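Ticket 513: Sourdough starter calculator gives wrong flour weight after switching units
Project: Totinach (recipe scaling and baking notes)
Status: Resolved
Opened by: Uldis Raudsepp
Assigned to: Drarmont support

Original report

Hi all! First off, I love this thing. I've kept all my bread notes in Totinach since last March and I've gone from bricks to loaves I'm happy to give away. So please read this as a bug report from a fan.

I have a recipe called Skisine rye, a dense little loaf with caraway. It's set to 70 percent hydration. When I view it in grams everything is fine. When I switch to ounces and then back to grams, the flour weight has changed, and so has the water. Do it a few times and the recipe drifts quite a bit. I only noticed when the dough came out stiff as modeling clay and I went back to check my paper copy.

Steps:
Open any recipe saved in grams.
Switch the display to ounces.
Edit anything, even the title, and save.
Switch back to grams.

Expected: same numbers I typed in.
Got: slightly different numbers, every time.

Reply from support

Thanks Uldis, what a great report, and rye with caraway sounds wonderful. I was able to get the same thing on my first try. Could you tell us which version you're on (it's at the bottom of the Settings page) and whether you bake from the website or the phone app?

Reply from Uldis

Website, version 5.2, in a browser on my old laptop. I just tried the phone app too and it does NOT happen there! I can flip back and forth all I like and the flour stays put. Hope that helps narrow it down.

Reply from support

That helps a lot! The phone app keeps the weight you typed and converts it only for display. The website was saving the converted number, already rounded, over the original. Each save in ounces rounded a little more off.

One more thing to rule out. Some people have the Ibarra scale plug-in turned on, which writes weights straight into the recipe. If you have it, please turn it off and run your steps again.

Reply from Uldis

Plug-in was on. I turned it off, cleared the cache, logged out and in again, and ran the steps on a copy of the recipe. Still drifts. So the plug-in is innocent — good, I'm very fond of it.

I also tried a cake recipe with eggs listed by count, and the egg line never moves. Only weights do.

Attachment from Uldis added to ticket:

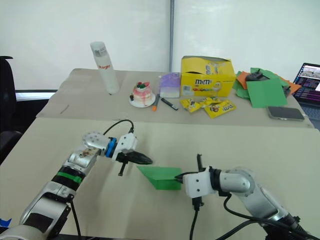

Fix and workaround

Found it, and the fix is in version 5.3, which is live on the website now. Weights are stored exactly as typed, in the unit you typed them in. Switching units no longer touches the saved recipe at all.

Recipes that have already drifted won't repair themselves, sorry about that. To get the old numbers back:

1. Open the recipe and choose History.
2. Pick the last entry from before you first saved in ounces.
3. Press Restore. Your notes and photos stay as they are.
4. Check the hydration figure at the top against your own records.

If History is empty, the recipe was made before we kept versions, and you'll need to type the weights in again.

Reply from Uldis

Wow, that was fast! I restored the rye, and it's back to 70 percent. Switched units 5 times, saved each time, and the flour hasn't budged. I had 2 other recipes with the same problem, a seeded loaf and some oat rolls, and both came back from History without any fuss.

Small wish while I'm here: could History show which unit was in use for each save? It took me a bit of clicking to find the right one.

Reply from support

Love that idea, and I've opened a separate request for it with your name on the watch list. Closing this one. Enjoy the rye!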